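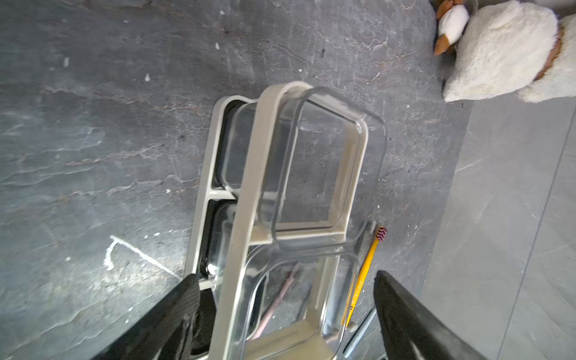 The beige tray on the dark grey floor, pink and yellow brushes with it.

Saturday

Up before seven because the pipes were knocking again. Made tea, drank it standing up, and decided that today would be the bathroom and that I would do nothing else until it was finished. That was optimistic. It is now gone nine in the evening and there is still a bag of odds and ends on the landing.

I started with the shelf over the basin. Everything came off it and went out on the floor, where there is room to see what you have. The stand was the worst of it. It is the beige one with the black liners and the two clear glasses, bought from Garnutero the autumn we moved to Heddale, and I don't believe it has had a proper clean since the spring. I wipe round it. Wiping round things is how I have got through most of this year.

The liners are the part that needs doing. Water runs down the brushes, collects at the bottom and goes chalky, and then toothpaste gets into the chalk and it sets. I used white vinegar and an old nail brush and left the lot to soak in the washing-up bowl while I did the tiles. The left-hand liner came up well. The other has a ring in it that I think is there for good. I went at it with a cocktail stick for longer than it deserved and then stopped.

The glasses I did separately in hot water with a drop of washing-up liquid, and dried them on a tea towel. There is a small scratch on one of them. I held it up to the window to see whether it was a crack, and it is not. I have kept that one for the back.

Thought about the toothbrushes. The magazine that comes with the water bill says every three months. Mine is older than that and the bristles have started to lean. I have put new ones on the list but will use up the week first. The spare can stay where it is for visitors, though we have had no visitors to stay since my sister in June.

Tiles next. The grout behind the taps took bicarbonate and a lot of elbow. I did the row along the bath too, and then found that having done one row I could see exactly how dirty the next was, so I did that as well, and after that there was no sensible place to stop before the corner. Knees not happy. I knelt on the folded bath mat, which helped until it got wet.

Broke off at half past eleven and walked down to Govomside for bread and the new sealant. The hardware shop had moved all its shelves round since I was last in and I had to ask. White sealant was out of stock until Tuesday. I took the clear. The man said it was the same stuff and it may well be, but the old line along the bath is white and I shall notice. Bread was the seeded one, still a bit warm. It rained on the way back, not hard. Ate cheese on toast and read the paper for longer than I meant to.

In the afternoon I emptied the cupboard under the basin. I will write down what was in it because I will want to know next time I am tempted to buy any of it:

Cotton wool, two bags, both open.
A bottle of mouthwash with an inch in it.
Hotel soaps, from the time in Wales.
Plasters in a tin, mostly the tiny ones that fit nothing.
A sponge in its wrapper.
Sun cream, 200 ml, separated.
Bath salts, gone to one solid block.
The good scissors, which I had accused the kitchen of losing.

The sun cream and the bath salts went out. The mouthwash I finished. The hotel soaps I have put in a saucer by the taps and we will work through them until they are gone, and I am not bringing any more home.

The bottom of the cupboard was damp at the back. I ran my hand along the pipe and the joint on the cold side is weeping, very slightly. I put a sheet of kitchen roll under it at three o'clock and by five there was a wet patch the size of a ten pence piece. Tightened it a quarter turn with the adjustable spanner. Fresh sheet of kitchen roll, and I will look in the morning. If it is still wet I will ring Ignacio on Monday. They did the boiler and charged £339, which still annoys me, but they came on the day they said and swept up afterwards.

Washed the floor last, working backwards out of the door. It is a dark floor with a marbled pattern and it shows every hair and every drop once it dries, whatever the brochure said about low maintenance. Two buckets of water, the second one plain. The trick is to go over it with a dry towel straight away. I did half with the towel and then the telephone went, and the other half has dried in streaks. I can live with that until next week.

When I came to put the shelf back together I couldn't remember which way round the stand had been. I tried it with the handle to the wall and with it facing out. Facing out looks better, but then the tap splashes the back liner, and I suspect that is how the ring got there in the first place. So it has gone to the far end by the window. There is an empty space by the tap where it used to be, and I reached for it out of habit when I went in to clean my teeth after supper.

Sealant not done. The instructions say the bath should be filled with water first, to open the gap, and left full for a day while it cures, and I was not going to go without a bath after all that kneeling. I had the bath instead. One of the hotel soaps, lemon, quite nice.

Supper was the rest of the soup. The bag on the landing is the tin of plasters, some hair grips, a flannel that might do for dusters and the instructions for a set of scales we no longer own. I will sort it tomorrow after the washing, if the washing gets dry. Forecast is poor until the afternoon.

Spent £11.20 in all, counting the bread. Still wanted: toothbrushes, white sealant if they get it in, a new washer for the cold pipe, light bulb for the landing – the small screw kind, not the bayonet, I have bought the wrong one before.

Kitchen roll checked at ten to nine. Dry so far.

Last updated: Saturday, 9.40 pm
Print this page
E-mail this page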